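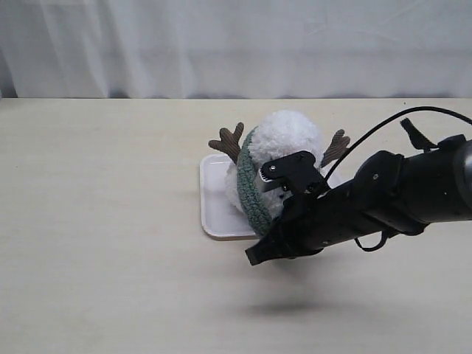
Tray and table, Nostgate.

Skustidholm Donor Records Project
Progress report to the Šimko Fund, second reporting period

Where we are

The grant was made to find out what people who left their bodies to the Skustidholm anatomy program agreed to when they signed up, and to make sure the next of kin can get a straight answer when they ask. In the first report we said the files were in fair order. We would like to withdraw the word "fair."

There are 2,053 donor files. All of them have now been opened, read and entered in the new register. That finishes the first item on the work plan, a little behind schedule. The delay came mostly from the Nostgate boxes, which had been filed by date of phone call. The date of the phone call is recorded nowhere else, and in many cases the call was from a different relative about a different matter.

What the files say

Most are fine. The donor signed, a witness signed, the form says teaching or research or both, and the family got a letter afterward telling them where the ashes would go. Anyone who worries that the whole program is a horror story can relax.

However, 356 files have a consent form that doesn't match what the program currently tells families. Usually the donor signed an older version that says nothing on whether remains may be sent to another institution. The newer brochure says they may. The older form predates the brochure, and the brochure doesn't mention the older form. For years the two sat in the same rack by the front desk, in complete disagreement, and visitors were invited to take one of each.

We have marked these files as "limited consent," meaning teaching use at Skustidholm and nothing further unless the family can show us something in writing from the donor. The anatomy program accepted this in January after one long meeting and one short one. The short one went better.

Seven files have no consent form at all. In each case there is other paperwork suggesting that the donor meant to register: a wallet card, a note from a family doctor, and in one instance a very firm letter complaining that the registration packet was late. We sympathize with the writer, but a complaint about a form isn't a form. All of these donations were completed long ago and the ashes returned, so there is nothing left to stop. The families are being told what we found and what we didn't, by phone first and then by letter.

Talking to families

We budgeted for letters and underestimated the phone. People who receive an envelope from an anatomy department tend to call before they have reached the second paragraph, and quite a few call before they've opened it. We rewrote the letter so that the first sentence says nothing is wrong with the ashes they were given. Calls got shorter after that, and a good deal friendlier.

The most common question has been whether a donor can be "looked up" to see which class or study he or she was part of. For recent years, yes, in general terms. For older donations the answer is that the program knows the building and the semester. Families have been more gracious about this than we would have been.

A smaller group wanted to know whether anyone made money. The program charges partner schools for transport and preparation, and the invoices we've read fit that description. There are gaps in the older invoices. We've asked the finance office for the missing ones and have been told they are in storage, a place that sounds bigger every time it comes up.

The register

The Plonon register is running and the staff use it, some of them willingly. It holds the form version, the limits of consent, the contact for next of kin, and the date the ashes were released. A file can't be closed with the consent field blank. This has caused grumbling at the Nostgate office, where the custom was to write "OK" in the margin and get on with the afternoon.

Two problems remain. The register sorts donors with the same surname by first initial only, so married couples who both registered keep swapping places on the printed list. And the reminder notices go out at 4 in the morning. The notices go to staff only, thank goodness, and the supplier has promised to move them to business hours in the next update.

Spending

Staff time is on budget. Postage is under, telephone is over, and we would like permission to move the leftover postage money to cover the phone bill. We also bought a second lockable cabinet, which was not in the plan. The alternative was the hallway.

We haven't touched the money set aside for legal advice, apart from the review of the limited-consent wording. We expect to spend most of the rest on the new form.

Next period

Work on a single replacement consent form has started. The draft is on one sheet, both sides, and asks separately about teaching, research, transfer to other institutions and any event with an audience outside the program. That last box was added at the request of several families who had read the news and wanted it in ink. The default for every box is no.

We'll also go back to living registrants who signed the older version and offer them the new one. Some will have changed their minds. A few have already written to say so, and one has asked to be told which shelf to expect. We replied that the matter isn't urgent.

The draft form and the revised family letter are attached. Comments on the form would be welcome before it goes to the printer – the rack by the front desk is currently empty, and we'd like to refill it with one thing only.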